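Workshop notebook, Cinddale bench
March, started 9:15 in the morning

Subject: wear of the two gray bins, and what to do before we paint again

I write this down now because last month I did not, and then we had to remember everything from the head. The two bins were set one behind the other in the stand as before, the near one toward the door side of the bench and the far one toward the wall. The Lammers paint was put on both in the same afternoon, same tin, two coats.

The near bin gets almost all of the use. The counter was at 3,590 block moves when I stopped to look. The far bin has had only a small part of that, I did not keep a separate number for it and I should have done so.

Blocks in use today: the red ones and the dark green ones from the Rumthorpe box. I left them lying how they were and looked at the surfaces first. The wall between the bins is the worst place. On its upper part it is still whitish, but lower in the middle there is the large gray patch with the ragged border, and from it go the thin dark streaks upward. The crooked black scratch is left of the middle. The floor is also rubbed, lighter in some areas and with dark scuffs in others. The back wall of the far bin is still smooth, so I think the paint itself is not bad, it is the use.
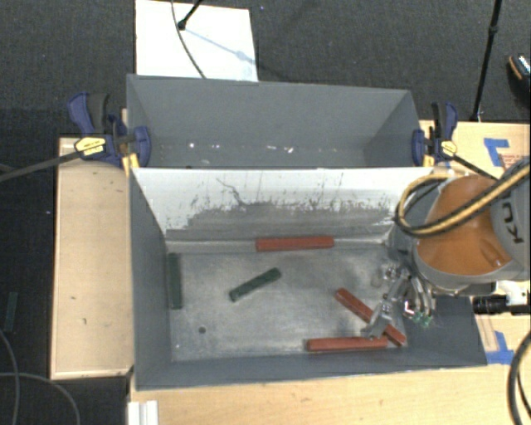 What I tried

10:00. Wiped a small corner of the spare panel with a damp cloth and a little dish soap. The dark marks on the panel became weaker but did not go away. Dry cloth after it made no difference.

10:30. Sanding test on the spare panel, first 80 grit, then 100. The 80 is too rough for this, it leaves lines that I can feel with the nail. With 100 it is better but slow. I would like to have something finer, we have none in the drawer.

11:20. New paint on the sanded part of the panel, one thin coat. Left it on the shelf over the heater. After lunch it was dry to touch, but I could still press a mark in it, so for a real bin we must wait until the next morning at least.

Blocks

The green ones have darker marks on the surface, at least the one I looked at from near. I don't know if this is paint from the wall or only dirt. To check: rub one with the white cloth and keep the cloth in an envelope with this page.

Edges of the blocks I did not measure. If they are sharp, they maybe make the streaks, and then new paint will not help for long. Jirkolton has the softer blocks in the same size, but the delivery was slow the last time.

To do

Order finer sandpaper, 2 packs.
Ask Jirkolton for the price of the soft blocks.
Start a second counter for the far bin.
Find out if the small hole near the corner of the floor in the near bin should stay open. I did not find it in the drawing. Don't fill it before we know.
Mask the seam at the foot of the middle wall before painting, it got too thick there on the old stand.

Stopped at 3:40. Panel is still on the shelf, please don't touch the painted side.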